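Visit to the Nelwood Settlement Facility, 15/10/2026
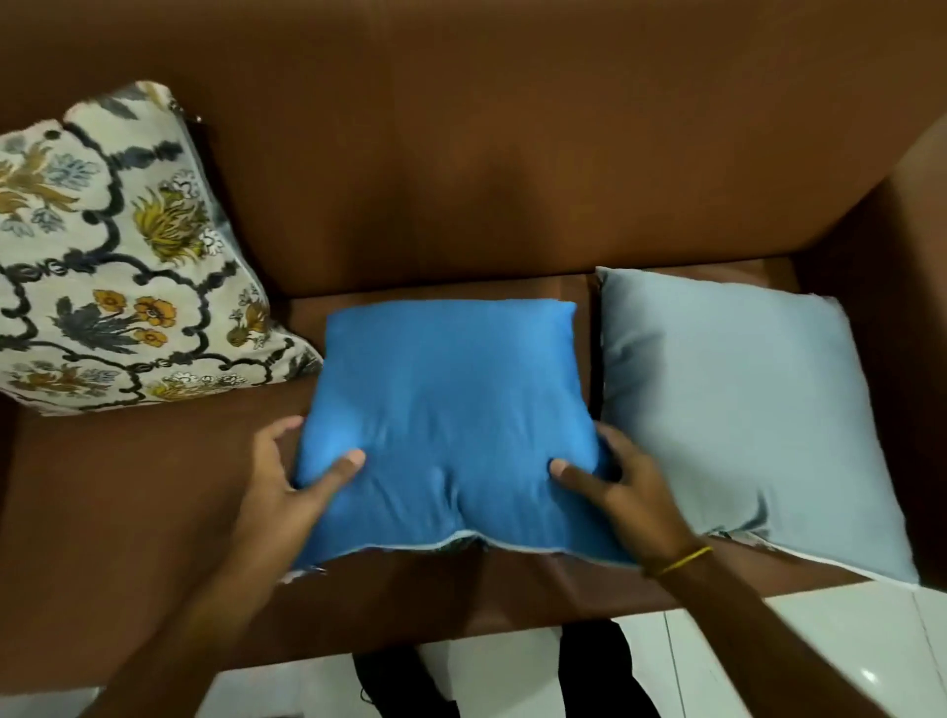 Members of the Hudec digital assets working group were received at Nelwood by Leen Bitar, Head of Custody Operations. The purpose of the visit was to review how Kiklow, the settlement layer for tokenised invoices, is operated between close of business and the morning reconciliation.

Mr Otakar Kováčik opened with an overview of the validator program. The network currently comprises 352 validators, up from 580 registered applicants at the July intake, of whom the remainder are still completing identity checks. Delegates asked whether withdrawals could be authorised by a single signatory. They cannot; 2 approvals are required, and keys are held at separate sites.

Following morning tea, Ms Tainá Moura demonstrated the Gruvus monitoring console on a test ledger. A batch of 714 transfers was submitted and one was deliberately malformed. The console flagged the faulty entry and the balance of the batch was released. Mr Przemysław Szulc queried the treatment of fees on rejected transfers and was advised that a written response would be provided.

The working group thanks Nelwood for its hospitality. Questions for the operations team should be forwarded to Radoslava Bednárik at the Hudec office.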